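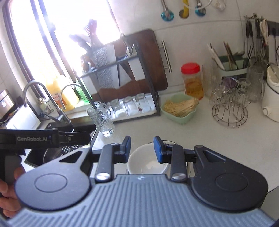 At the sink end of the counter: white bowl on its rimmed plate, drain rack in the basin.

Hi Seul-gi,

You asked for something short on how the shared kitchen at Stovden is coming along, and I'm afraid short isn't my strong point, so get a coffee first!

The big news is that the counter is in daily use again. When I wrote in January we were still washing up in the hallway bathroom (never again, please) and half the dishes were in boxes under the stairs. Now people eat breakfast in the kitchen, wash their own bowl and put it back. Mostly. I'd say the washing part is going better than the putting back part, but we're getting there.

The black sink stayed, as you and I agreed on the phone. I know Woo-jin Yeon wanted a double one, and I did price it, but it would have meant cutting the white counter and I couldn't make the numbers work. We spent the money on plumbing instead. Both faucets are in behind the sink, the big brushed metal one and the thinner one next to it, and the wire rack sits down inside the basin so it doesn't eat up any counter space. I love that rack. It was the cheapest thing on the whole list.

Dishes: we bought 32 place settings from Lerkero, a bowl and a plate each, and 30 are still in one piece. I'm calling that a win for a kitchen this busy. The bowls are plain white and the plates have a dark line on the rim, which turned out to be handy for sorting them from the old ones people brought from home. The old ones are going to the Bukar swap shelf as soon as someone with a car has a free evening (me, probably).

Money so far comes to $1,516, with receipts in the folder you set up. That covers the plumbing, the dishes, the rack and the paint. It doesn't cover the shelf over the fridge, because the Li people sent the wrong brackets and I shipped them back. They say 2 weeks for the right ones. I'll believe it when they're on the wall!

What's left to do:

The ledge behind the sink is my headache. Everything that has no home lands there, and once the bottles go up there the boxes follow. I'd like to put a narrow shelf beside the window and move all of it over, and I think I can do that out of what's left in the paint line if you're okay with me moving it across.

Labels for the drawers. I have the tape, I just need an afternoon.

One more coat on the wall by the door, where the old noticeboard was. It still shows through in the mornings when the sun comes in.

Could you let me know about the paint money before I order the shelf? And come by at 8 a.m. some morning if you want to see the place at full tilt. Bring your own mug, we're short on those.

Thanks again for all of this, it has made a real difference to how people start the day.

Stovden Shared Kitchen | Contact us | © Stovden, all rights reserved | Back to top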